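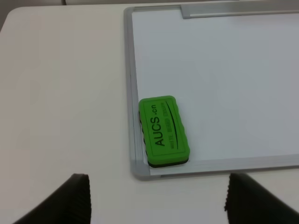

Wellow school district to replace classroom writing boards over two summers

13 Sep 2023

The Wellow school district has approved a plan to replace the writing boards in all of its elementary and middle school classrooms, starting with the oldest buildings. The vote covers 216 rooms at 17 schools and follows an inventory finished in February.

According to the inventory, most boards now in use have a melamine surface. Melamine is a resin-coated paper bonded to a backing panel. It is cheap and light, but the coating is slightly porous and wears with each wiping. Once it has worn, pigment from the marker settles into the surface and leaves a gray shadow that ordinary erasers do not remove. Cleaning fluid helps for a time and also speeds up the wear.

The district will buy boards with a porcelain enamel surface, made by fusing a layer of glass to thin steel sheet in a furnace. Enamel does not absorb ink, resists scratching and holds magnets. It costs more and weighs more, and some of the older partition walls will need extra fixing rails before the boards can be hung.

"We were buying the same board every five or six years for the same wall," said Chutima Wattanapong, the district's facilities manager. "The price on the invoice looked good each time. The total did not."

Two suppliers submitted bids. The contract went to Hubáček, which will deliver the boards to a central store in Clutmont and leave installation to the district's own crews. The losing bidder, Nillena, had offered a lower unit price with a shorter surface warranty. Bid documents can be read at the district office during business hours.

Installation is limited to school breaks. Crews will remove the old boards, patch the wall, fit rails where required and leave the rooms for a day before hanging the new units. Rooms with plaster walls are scheduled first – they take longest, and the patching compound needs time to cure. Science rooms are on a separate list because several have sliding boards on tracks, and the track hardware has to be ordered to measure.

Teachers raised two points during the comment period. One was glare. Gloss enamel reflects ceiling lights and projectors, and pupils seated near the windows can find parts of the board hard to read. The specification now calls for a low-gloss finish in any room with a ceiling-mounted projector. The other was mounting height, which will be lowered in kindergarten and first grade rooms.

Removed boards in fair condition will be offered to local nonprofit groups. The rest will be taken apart so that the aluminum trim can be recycled. The panels themselves cannot be, and will go to landfill.

Schools will receive their installation dates by letter. Staff are asked to clear shelves and wall displays next to the boards before the break begins.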